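Home Builds Arms Software Parts Bin About

Routing and strain-relieving the cables on a two-arm desk rig

By Azucena Cortés
August

The arms in this build are mounted at the front edge of the desk, one at each corner, reaching inward over the work area. The shop name for the rig is Dizon, and the config files use the same name. This page covers the gripper cables, the height and tilt of the head camera, and the rest pose. Mounting the arm bases was covered on the previous page. Do not start here if the bases still move when you push on the elbow.

Tools and parts

Hook-and-loop strap, 1/2 inch wide
Adhesive cable anchors, screw-down type if your desk allows it
Hex keys for the wrist caps
Masking tape and a fine marker
A dark, non-reflective desk mat
A desk lamp with an adjustable head

Step 1. Power down and find the slack

Turn off both arm supplies at the strip. Support each forearm by hand before the brakes release. Move the left wrist through its full roll, slowly, and watch where the gripper cable goes tight. Mark that point on the cable with tape. Repeat for the right wrist. The two marks will not match if the cables leave the wrists on different sides, as they do on Dizon.

Step 2. Form the service loop

Each gripper cable needs one open loop at the wrist. Hold the wrist at the end of its roll, pull the cable until the tape mark reaches the wrist collar, then add 6 inches. Strap the cable to the forearm behind that point. The strap should allow the cable to slide when pulled firmly. A zip tie will not, and it will cut into the jacket at the same spot on every cycle.

Check the loop with the gripper pointing straight down. If it hangs lower than the fingers, it is too long. Shorten it and run the roll test again.

Step 3. Route to the floor

Take the cable off the outside of the arm and over the edge of the desk. Keep it off the mat. Put the first anchor under the desktop, and leave the section between the forearm strap and the anchor free. On the right side of Dizon this section is long and tends to curl on the way down. It can stay that way as long as it does not reach the chair legs or the walkway.

Label both ends. The controller ports are identical and the software does not report a swapped pair until the first move.

Step 4. Set the work area

Center the mat on the desk and tape its corners. With both arms powered, jog the grippers toward each other until they face across the middle of the mat, leaving a gap wide enough for a small container. Save this as the meet pose. All handoffs between the arms start from it.

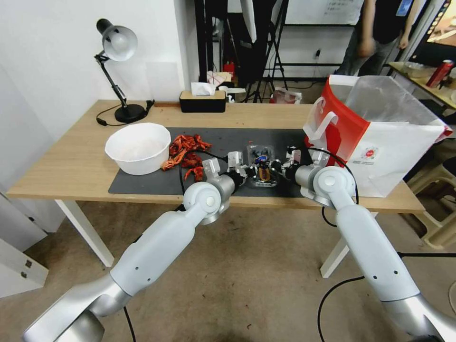 Mark the limits of the shared zone on the mat with tape once the meet pose is saved. Tall items belong outside the marks and behind the arms' sweep. The collision model in Erkden knows the desk and the two arms. It does not know about bags, bowls or lamps unless you add them as boxes by hand.

Step 5. Set the lamp and the camera

Put the lamp at a back corner with the head tilted down. Glossy arm covers throw a highlight into the camera if the lamp is near the front. Clear plastic is the worst case for the depth image, so use a clear container as the test object and move the lamp until its rim holds steady in the preview. Lock the camera exposure after that. Automatic exposure will shift each time an arm crosses the mat.

Step 6. Save the rest pose and run the cycle test

The rest pose has both elbows raised and both grippers clear of the mat. In the Erkden console, save it under "rest", then set the joint speed limit to 900 in the limits file for the first run. Alternate between rest and meet with the grippers empty. Stand at the stop button for the first few cycles.

If those are clean, raise the cycle count to 2,000 and let it run while you are in the room. Afterward, inspect the jackets at both straps and both wrist collars. Dizon stopped at 2,261 on an earlier routing with a broken conductor in the left gripper cable, right under a zip tie. The strap layout in Step 2 replaced it.

Known problems

Gripper drops out at one end of the roll: service loop too short, or the strap has crept toward the wrist. Move the strap back and mark its position.

Arm reports extra load in the rest pose: the cable is caught on the desk edge. Add a short piece of edge guard.

Comments (3)

Renlow: Does the 1/2 inch strap hold on a painted forearm cover? Mine slides a little more every night.

Azucena Cortés: Put one turn of cloth tape under it. Rubber tape also works but leaves residue.

Plelteveck: Swapped my gripper ports last week and can confirm there is no warning. Labels are on now.

Previous Next Back to Builds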